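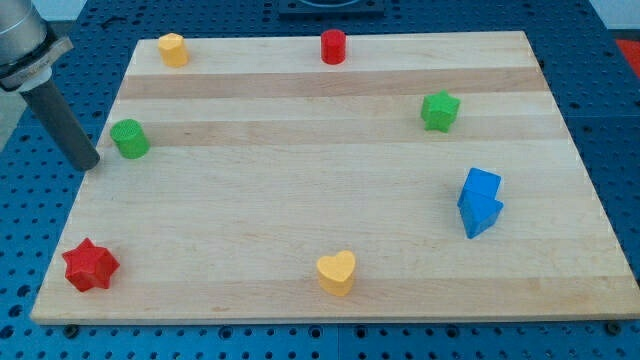

Oiling a maple board, which oil?

steridlow40
I am new owner of a maple board, light colour with some darker stripes. My neighbour says olive oil is enough. Is it correct?

Husar
No, olive oil goes rancid. Use mineral oil from the chemist, 2 coats.

jalumlow
I don't agree. I have used walnut oil since March and it has no bad smell.

Husar
Wait for summer, then tell us.

steridlow40
Thank you both. I will buy the mineral one. Must I sand before?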